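Put the Unit in the Column Header
Geeta Tiwari
21 February 2024

A table of measurements without units is an incomplete record. Most people who work with tables would agree with that sentence, and most of the tables I am sent do not comply with it. My position is that the unit belongs in the column header, in every file, including files that the author expects to delete.

The usual objection is that the unit is documented elsewhere. There is a readme, or a data dictionary, or a wiki page. I accept that these exist. I do not accept that they travel. A table gets exported, pasted into a message, filtered, joined to another table and renamed. After two such steps the dictionary is in a different folder, and after four it belongs to a project whose pages have been archived. The header row is the only documentation that reliably stays attached to the numbers.

Consider a column called "pressure" with values between 100 and 300. If the unit is kilopascals, the readings could come from a compressed air line or a truck tire. If it is millibars, they could come from a vacuum pump. Both readings are plausible, and a range check will pass either one. A value that is obviously wrong gets caught. The expensive errors are the ones that fall inside a believable range, and pressure, flow and duration produce a lot of them.

At Korkitent, where I spent several years cleaning up plant records, we had a column called "time" that held seconds in the older rows and milliseconds in the newer ones. The change came with a logger update in June. Every row was correct when written. Ognjen Shehu found the break by plotting the whole column on a log scale and seeing two bands. It took him most of a week to split the file, and the split date is still an estimate – the logger was updated at different sites on different days.

The second objection is that long headers are ugly and awkward to type. This is true. "flow_l_per_min" is worse to look at than "flow". Any editor in common use will complete the name, however, and the width of a column on screen is a display setting. Appearance can be fixed in the report. An unlabeled quantity usually cannot be fixed anywhere.

A stronger objection comes from Elango Chowdary, who maintains the import scripts for Revik. He argues that units in names break downstream code whenever the unit changes. A script that asks for "temp_c" will stop when the column becomes "temp_f". I consider this the main benefit of the practice. The script should stop. Under his scheme it would go on running and give Fahrenheit values to a formula written for Celsius, and the first sign of trouble would be a customer asking about a chart.

Typed columns with unit metadata are a better solution in principle, and I would use them if the files never left the database. They do leave. Plain comma-separated text remains the format people send each other, and it has no place for metadata apart from the first line.

I would make one exception. Pure counts and ratios need no unit, although a ratio should say whether it is a fraction or a percentage. Two characters, "pct", are not too many – three, if one is being strict, and one should be.

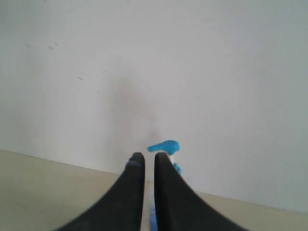 Suggested header forms
temp_c, temp_k
pressure_kpa
duration_s, duration_ms
flow_l_per_min
moisture_pct, moisture_frac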